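Keltine gripper kit, evaluation notes: kitchenware bin

July 9, 2021
By Dexter Ambrose
4 min read

Second session with the Keltine kit. Loaner goes back to Drallness at the end of the trial, so I'm trying to get through the awkward items first.

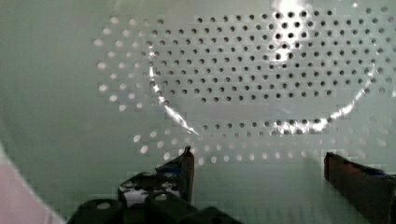 Started with the mint-green strainer bowl. Wrist camera on, fingers open wide, coming in toward the wall of the bowl. The wall is smooth and curved and full of small holes in staggered rows, and it gave the depth estimate trouble all morning. Where the holes look dark the software treats them as real openings. Over on the left they come out pale and it seems to read them as part of the surface. The glare near the top doesn't help either.

Ran 24 grasp attempts with the default profile. Sushil logged them. The usual failure was the planner picking a point in the middle of the holes and then refusing to commit. Twice it picked a good spot on the plain green below the holes and went straight to it. Would like to force that with a region mask. The manual says masks are in the "advanced" license, which we don't have. Asked Drallness whether the trial can be extended to cover it. No reply yet.

Exposure: turned it down to 88 on their scale (no units given anywhere). Glare got smaller but the dark fingers nearly disappeared into the shadows, and the fingertip tracker uses the blue bits near the tips. Put it back up. Auto exposure hunts when the arm moves, so leave it fixed.

Things to take up with the vendor:
- Video from the wrist camera is compressed hard. Blocks around the edges of the holes and the fingers. Is there a raw mode?
- Error 1963 shows up with no text. Not in the PDF. Clears on restart.
- Finger force resets to default after every restart. Sushil lost most of an hour to this before we caught it.
- Price. Quote is 2910 for the base kit, and I can't tell if that includes the spare fingers.

Compared with the Ferreira unit we had in February: setup is much faster, cabling is better, the software is worse. Ferreira let us mark no-go areas for free. Its camera sat farther back, though, and lost sight of the tips inside anything deep. For bowls and tubs I would take the Keltine camera position and the Ferreira planner if anyone sold that.

Note from Sushil: try approaching lower, below that bright curved line along the wall, so the planner gets mostly plain surface. Worth doing before we ask for more license features. He also wants to rerun with the lamp moved to the other side of the bench.

Still to do: lamp test, low approach, then the same set on the Plevonano arm if the adapter plate fits. Bolt pattern looks right on paper. Need longer screws.

Get your weekly bench digest by email. Enter your address to subscribe. You can unsubscribe at any time.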